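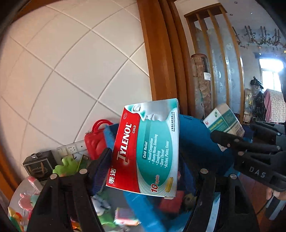
3. 薬箱の中身を仕分ける

さて、棚の組み立てが終わったら、いよいよ中身です。わたしはこの章がいちばん好きで、毎年4月になるとMolusの収納棚の前に座りこんで、家じゅうの薬の箱を広げています(けっこう楽しいんですよ!)。慣れれば25分、初めての人でもお茶を一杯飲んでいるあいだに半分は片づきます。

用意するもの
・Molus本体と付属の仕切り板2枚
・ラベルシール(付属のものでも、Brolellの白無地でも)
・油性ペン
・仮置き用の大きめの容器

仮置きの容器は、プラスチックで角の丸いものが使いやすいです。うちではふだん布ものやぬいぐるみを放りこんでいる青い容器を借りることもあります。ただ、薬の箱はあとで必ず取り出してくださいね。

手順

1. 家にある薬を全部集めます。洗面所、かばんの底、台所の引き出しも忘れずに。前にRory Baxterさんの家を手伝ったときは、裁縫箱から目薬が出てきました。

2. 箱の端や底を見て、使用期限を確かめます。バーコードの近くに小さく印字されていることが多いので、明るいところでどうぞ。

3. 期限の切れたものは別の袋へ。捨て方はお住まいの地域や薬局の案内に従ってください。

4. 残った箱を用途で分けます。かぜ、胃腸、痛み、外用の四つで始めると楽です。TYLENOL COLDのように、鼻づまり、せき、のどの痛み、発熱と、いくつもの症状が並んでいる箱は迷いますよね。わたしは「かぜ」に入れています。

5. 大きい箱は奥、小さい箱は手前に立てて入れます。商品名が縦に入っている箱なら、その面を手前に向けておくと探すのが早いです。

6. 仕切り板を差しこみ、カチッと音がするまで押します。きつく感じたら、いったん抜いて溝の向きを見直してください。

7. 棚の縁にラベルを貼ります。海外で買った薬は、箱の文字が読めない家族のために日本語でひとこと添えておくと親切です。

メモ:箱は捨てないで!
かさばるからと中のシートだけにしたくなりますが、説明書きも期限も箱に載っていることが多いんです。わたしも一度やってしまって、何の錠剤かわからないシートが残りました。箱ごとしまうのがおすすめです。

注意
・お子さんの手が届かない高さに取りつけてください。おもちゃのそばに薬を置きっぱなしにしないこと。
・成分が重なる薬があります。かぜ薬と痛み止めを一緒に飲む前に、薬剤師さんに相談してください。
・浴室など湿気の多い場所、直射日光の当たる場所には置かないでください。
・棚板1枚に載せられるのは400グラムまでです。びんのシロップはいちばん下の段へ。

うまく収まらないとき
仕切りの幅は38ミリ刻みで動かせます。それでも厚い箱が入らない場合は、仕切り板を1枚外して寝かせてみてください。別売りのDarnoraトレーを足す手もありますが、まずはそのままで試してからで十分だと思います。

棚が埋まったら、扉の裏に中身の一覧を貼ります。書き方は次の章で。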